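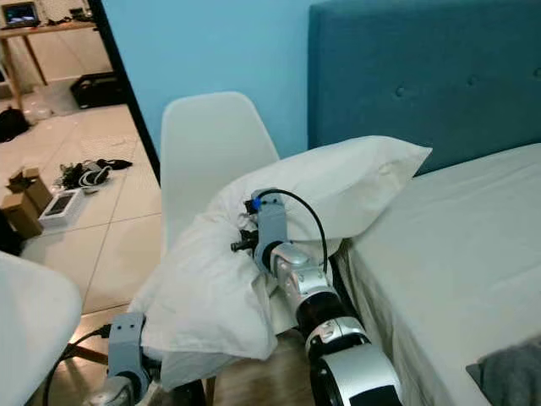
White pillow held up at the corner of the bed by two robot arms.

Progress report, June
Headphone comfort and sound comparison

Hello Kiyoshi, and thanks for the nudge last month. I know you'd rather have something short and readable than a spreadsheet with a covering note, so I've written this up the way I'd tell you over the phone. The spreadsheet is in the shared folder if anyone at your end wants it.

First the good news: the listening sessions are finished. All 8 listeners came back for the second round, which I really wasn't counting on (we lost people halfway through the last one, if you remember), and each of them has now worn all three pairs for a full 60 minutes at a stretch. That's the Vokis over-ears, the Grondness on-ears and the older Sala pair we kept in as a reference.

Comfort has been the big talking point. The Grondness pair feels lovely when you put it on, light and soft, and everybody gave it high marks at the start. Then the hour goes by and the marks slide. People with glasses had the worst of it, and two of them asked to take the headphones off early. The Vokis pair went the other way. It got grumbles for being bulky, and one listener said it was like wearing a pair of buns, but the scores hardly moved from start to finish. I've split the comfort results into "first impression" and "end of session" because a single average was hiding all of this.

On sound, I'm less sure what to tell you yet. The Vokis has more bass than anything else on the table and the listeners either loved that or wanted it gone. The Sala did better on speech and on the acoustic guitar track — better than I'd have guessed for a pair that old. I'd like to go back over the written comments before I put anything firm in the final report, as a few of the scores don't seem to match what people wrote underneath them.

Now for what has gone wrong. The second Vokis sample developed a crackle in the left cup during the first round. I swapped the cable, then the player, and it's still there, so I've sent it back to Prusmont, who supplied it, and asked for a replacement. They've been friendly about it but slow. I've left that pair's scores out of the totals and marked them in grey on the sheet so you can see what they were.

We also haven't started on battery life. The plan said it would be done by now and it isn't! I want to run it on fresh samples from a full charge, all at the same volume, and I can't do that fairly with one pair away. If the replacement turns up in the next 3 weeks we'll still be on time for the final report. If it doesn't, I'd suggest we publish comfort and sound first and add battery life afterwards, but that's your call and I'd like to hear what you think.

Money is fine. We've got 20 per cent of the budget left, and the only large thing still to come out of it is the last payment to the listeners. I did spend a little more than planned on spare ear pads — they get sweaty and I wasn't going to make people share — and saved it again on room hire by doing the later sessions in the evening.

Could you let me know two things when you have a minute? Whether you're happy with the split comfort scores, and whether the noise leakage test should stay in. I'd keep it, personally. The Sala pair leaks terribly and anyone who takes the train would want to know.

I'll send the tidied listener comments over as soon as I've finished typing them up. Some of the handwriting is a challenge.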